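How to season and look after a carbon steel pan

When I moved to Riststead I bought my first carbon steel pan, a Skurkora of the middle size, and I ruined the surface in one week. I had washed it as I wash everything else. Since then I have seasoned many pans for myself and for neighbours, and I want to write down the method which works in an ordinary kitchen with an ordinary oven.

What you need

A carbon steel pan without plastic or wooden parts on the handle
Washing-up liquid and a stiff sponge
Rapeseed or sunflower oil, a few spoons only
3 old cotton cloths
An oven, and a window that you can open

Step 1. Remove the factory coating

A new pan is sold with a thin layer of wax or oil against rust. Fill the sink with very hot water, and scrub the pan with washing-up liquid inside, outside and along the handle. Do it twice. If the water still makes small drops on the metal as on a raincoat, there is wax left and you must scrub again.

Step 2. Dry it completely

Wipe the pan with the first cloth and put it on a low heat for a few minutes. Carbon steel rusts very quickly, and the place where the handle is riveted keeps water longer than you think.

Step 3. Oil it, then wipe the oil away

Take half a teaspoon of oil and rub it over all the surfaces with the second cloth. Then take the third cloth, which must be clean, and wipe as if you had put the oil there by mistake. Most people leave too much. A thick layer becomes sticky and yellow in the oven and later it comes off in flakes.

Step 4. Bake

Set the oven to 230 degrees and put the pan in upside down, with a sheet of foil on the shelf under it. Leave it for 60 minutes, open the window, then switch the oven off and let the pan cool inside. Repeat steps 3 and 4 two more times. The colour goes from grey to bronze and then to brown, often with spots. The spots do no harm.

Step 5. The first meals

For the first 10 meals, cook things with some fat: fried potatoes, pancakes, onions, chicken with the skin on. Avoid tomatoes, wine and lemon, as acid eats a young seasoning. Eggs can come later. Move the food to a plate as soon as it is ready – a pan is not a dish for keeping leftovers.

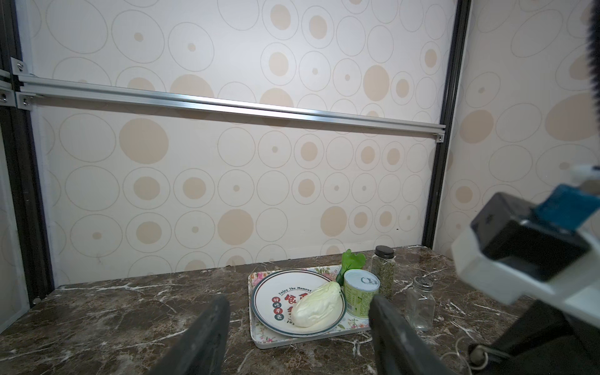 Halvorsen wrote to me that three rounds in the oven are too many, and that one round followed by a month of frying potatoes gives a harder surface. I have tried this with a small pan and the result was good, but the first week needs more patience and more oil.

Daily cleaning

Rinse the pan with hot water while it is still warm and use a soft brush. A drop of washing-up liquid is allowed, whatever your grandmother told you. Never leave it in the sink overnight, and never put it in the dishwasher. Dry it on the heat and wipe in a very little oil.

If rust appears

Rub the orange place with fine steel wool until you see grey metal, wash, dry, and do steps 3 and 4 once for the whole pan.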